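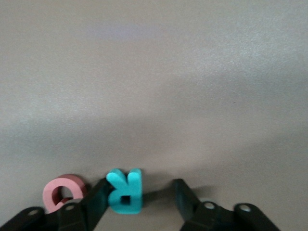 哑光灰桌面值不值得换:Parkasside 自习室桌面调查
课程项目报告(室内材料与使用)
小组成员:Cadi Prothero、Obadia Tanui、Yanti Sopacua
指导教师:Heledd Howells
提交日期:2025-04-24

一、缘起

Parkasside 自习室打算把旧的白色亮面桌板换成灰色哑光桌板,候选产品叫 Gondau。样本册上写着三句话:不反光,不显脏,任何灯光下颜色一致。我们组拿到一张已经装好的样桌,用了一个学期的后半段去看这三句话能信多少。

先说明立场。三个人里有两个人一开始就不太相信,Yanti 比较喜欢这张桌子,觉得我们在挑刺。报告里凡是意见不合的地方,都照原样写了出来,没有统一口径。

另外,样本册没有给出任何测试方法。“不反光”是和什么比,“不显脏”是指多远的距离看,都没写。我们去信问过一次,对方回复说“以实际使用感受为准”。这句话对写报告的人没有什么用处。

二、桌面本身

样桌的台面是平整的灰色,偏暖,表面哑光,凑近了能看到很淡的细颗粒纹理。没有木纹,没有印花,整张颜色是匀的。手摸上去略有一点涩,写字时纸不容易滑走,这一点三个人都认可。

板材到底是什么做的,我们没有查清楚。样本册用的词是“复合饰面”,这个词几乎什么都能装进去。我们没有拆板,也没有切样,所以下文只谈表面,不谈芯材,也不谈耐久年限。

三、颜色一致这件事

这是我们最怀疑的一条,也是花时间最多的一条。

从拍下来的桌面看,同一张台面上的灰并不是同一种灰。右上方亮一些,带一点蓝白;中间一带暗下去,是比较沉的灰;靠下的部分又暖起来,有点米色。靠上居中的位置还有一小片很淡的紫,边缘是糊的,看不出形状,像是光落在上面的颜色。

Obadia 第一次看到那片淡紫时认为是板面染了色,用湿布擦过,擦不出东西来。后来他把桌子转了个方向再看,紫色没有跟着桌子走。我们据此倾向于认为它和光有关,但具体来自哪里没有找到。窗户、吊灯、对面墙上的公告栏都怀疑过,逐个遮挡时现象时有时无,记录前后对不上,只能作罢。

为了弄清明暗差多少,我们借了实验室的照度计,在桌面上选了几个点来测。最亮的一点读数是 736 勒克斯,在靠窗一角。其余各点的读数随云层变化很大,同一个点隔几分钟就不一样,Cadi 主张取平均,Obadia 认为这种平均没有意义。讨论的结果是只报最亮点,不报平均,也不画分布图。一张看起来很精确的图会让人误以为我们知道的比实际多。

从这里能得出的结论很有限:台面本身的颜色大概是均匀的,人眼看到的颜色却受光影响很明显。供应方说的“任何灯光下颜色一致”,如果指的是材料,我们没有反对的证据;如果指的是坐在桌前的人看到什么,那就说得过头了。中性灰恰恰容易显出光的偏色,这一点在课上讲墙面涂料时也提过。Yanti 补充说,偏色不等于难看,上午的桌面带一点蓝,她觉得挺舒服。这句话我们保留,它属于喜好,和样本册的说法是两件事。

四、不反光

比旧的白色亮面桌板好,这没有争议。旧桌在正午会映出整条灯管,抄笔记时要侧着头。样桌上没有见过灯管的清晰倒影,只有发亮的一片,边界是散开的。

不过“不反光”和“反光是散的”之间有差别。阅览灯用的是 Barreto 的夹式台灯,把灯头压低、从对面照过来时,桌面会起一层灰白的雾光,浅色铅笔线在旁边就不太好认。把灯移到侧面,情况会好很多。换句话说,一部分效果取决于灯怎么摆,而样本册里的室内照片没有一张把灯放在对面。

我们请了 12 位同学分别在旧桌和样桌上各读一段文字,再说哪张更舒服。多数人选样桌。我们不打算把这个结果写得太重,理由有两个:旧桌已经磨花,新旧对比本身就不公平;而且大家进门就知道哪张是新的,没办法做到不知情。Heledd Howells 老师在中期意见里也指出了第二点,建议用布把桌沿和桌腿遮住。我们试过一次,可是两张桌子一白一灰,遮了桌腿也没有用。

五、不显脏

“不显脏”听上去是优点,仔细想有点可疑。脏东西还在,只是看不见,对一张公用桌子来说未必是好事。

我们试了几种自习室里常见的痕迹,做法都很简单:弄上去,放一个午休,站着看一遍,坐下再看一遍。

铅笔灰。站着看不见,坐下侧着看有一层发亮的印子。用袖子蹭反而会推开,变成一大片。

橡皮屑。灰色碎屑几乎和台面混在一起,白色碎屑很明显。Obadia 说这取决于买什么橡皮,不该算在桌子头上。

咖啡渍。浅的看不见,深的有一圈边。清水能擦掉大半,剩下的边要用清洁剂。

手印。最意外的一项。哑光面上的手印比我们想的明显,尤其是小臂长时间压着的地方,会留下颜色略深的一块。旧的亮面桌也有手印,但一擦就掉,样桌要擦好几遍。样本册对此只字未提。

胶带残胶。撕掉后留下的胶会粘灰,过几天成了黑边。这一项两张桌子都不及格。

六、清洁与磨损

管理室平时用的清洁剂是 Fistesora。瓶身说明只写“适用于多数硬质表面”,没有点名哑光饰面,所以我们先在桌板背面的边角试过再用到正面。

擦拭测试是用同一块湿布、同一个方向,在一小块区域来回擦 200 次。擦完以后,那块地方从正面看没有变化,侧着看似乎比周围略亮一点。三个人看法不同:Cadi 说看得见,Yanti 说看不见,Obadia 说知道位置才看得见。我们没有光泽度计,这件事就停在这里。如果真的变亮了,那么几年之后手臂常压的位置可能会出现亮斑,哑光桌面会变成一块一块的半哑光。这是推测,没有数据支持,写出来是希望后面的小组接着做。

划痕方面,钥匙轻划会留下浅色线,用手指抹一抹会淡下去,其中有一部分大概只是金属留在表面的粉。圆规尖会留下真正的划痕,抹不掉。裁纸刀没有试,这张桌子以后还要还回去。

七、同学怎么说

我们在自习室门口放了问卷,收回大约 79 份。问题只有一个:你愿意把现在的桌子换成灰色哑光的吗?旁边留了写理由的空行。

赞成的人理由集中在“不晃眼”和“看着安静”。反对的人里有一类意见是我们没有想到的:灰桌面让房间显得暗,冬天下午尤其压抑。样桌只有一张,摆在一屋子白桌中间,看起来当然清爽;如果全部换成灰色,房间会是什么样子,一张样桌回答不了。

Arwel Bowen 是上一届做过椅子调查的学长,他看完问卷初稿后提醒我们,问法里“换成”两个字已经带着暗示,人们对旧桌的不满会自动流到赞成票里。我们认为他说得对,但那时问卷已经收完。所以本报告不给出赞成比例,只引用理由。

八、讨论

回到样本册的三句话。

不反光:改成“反光较散”比较接近我们看到的情况。在正常摆灯的条件下,它确实比旧桌好用。

不显脏:对浅色污渍和细灰成立,对手印不成立。我们还认为清洁频率不应该因为看不见而降低。

颜色一致:材料本身也许一致,看到的颜色不一致。一张桌面之内就有偏蓝、偏暗、偏米色的差别,换一间房、换一种灯,差别只会更多样。做设计课作业、需要比对色卡的同学最好不要把这张桌面当作标准灰来用。

小组内部没有就“值不值得换”达成一致。Yanti 赞成换。Obadia 认为把旧桌磨花的几张换掉就够了,剩下的钱先用来调整灯位。Cadi 认为应当先看报价,而报价到现在还没有拿到,样本册最后一页只写着“欢迎垂询”。

九、不足之处

样本只有一张桌子,安装时间不长,没有经历过夏季的强光,也没有经历过考试周的高密度使用。

照度读数受天气影响,又只在一个位置摆放时测过。转动桌子那次没有重新测,是疏忽。

颜色的描述主要靠人眼和照片。照片会受相机自动白平衡影响,三个人对“偏暖”和“偏米色”的用词也讨论过几轮,最后按多数人的说法写。有条件的话应当用色度计。

手印测试没有控制室温,也没有控制谁的手。Obadia 承认自己测试前吃过薯片。

十、后续建议

样桌最好留到九月开学以后再做一轮观察,重点看小臂位置有没有变亮。

若决定采购,先换靠窗的一排,放满一整排再问意见,不要继续用单张样桌。

向供应方索要书面的清洁说明,写明哪些清洁剂可以用在哑光面上。目前 Fistesora 只经过我们自己的短期试用,不能当作许可。

台灯统一夹在侧面。这一项不花钱,可以先做。

附:记录本由 Cadi Prothero 保管,照度原始读数写在记录本后半部分,铅笔字,部分已经模糊,需要查阅的同学请在课后联系她。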